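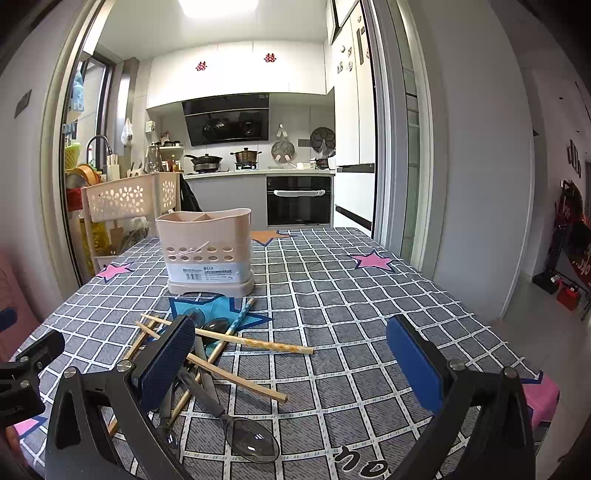

Last updated: February 9, 2025

Ticket 344 — utensil holder, dining table
Status: open
Product: Stoltby utensil holder, pale pink, w/ white base tray
Filed by: tenant, unit 20, Grimen building

Problem: holder tips when loaded. Chopsticks all lean to one side, whole thing goes over. Also water collects in base tray and doesnt drain anywhere.

Tried so far:
- Emptied it. Chopsticks, knife, spoons all out on the checked cloth. Stands fine empty.
- Knife and spoons back in only. Fine.
- Added two pairs wooden chopsticks. Fine.
- Added the long patterned chopstick. Tipped. Repeated, same result.
- Took holder off the tablecloth, put on bare kitchen counter. Better but still wobbles.
- Pressed tray on harder. Heard a click on one side only?? Other side never clicks.

Product label still on the front, havent peeled it in case you want it back. Perforated side faces the table, is that right or should it face the wall. No leaflet in box.

Feb update: swapped to handles down, spoons up. Holds longer. Long chopstick still the trouble.

Reply from Stulitz support: Tray should click both sides. Please check for a burr on the rim and try the tray turned end to end. If no second click we will send tray part 193.

Tenant: turned it. No second click. No burr i can feel. Please send tray — holder itself is OK, dont need a whole new one. Cutlery is staying flat on the table til then.

Still waiting on shipping date.

62 views · 0 shares
Search tickets Enter keyword Go
Contact Stulitz support | © Stulitz | Back to top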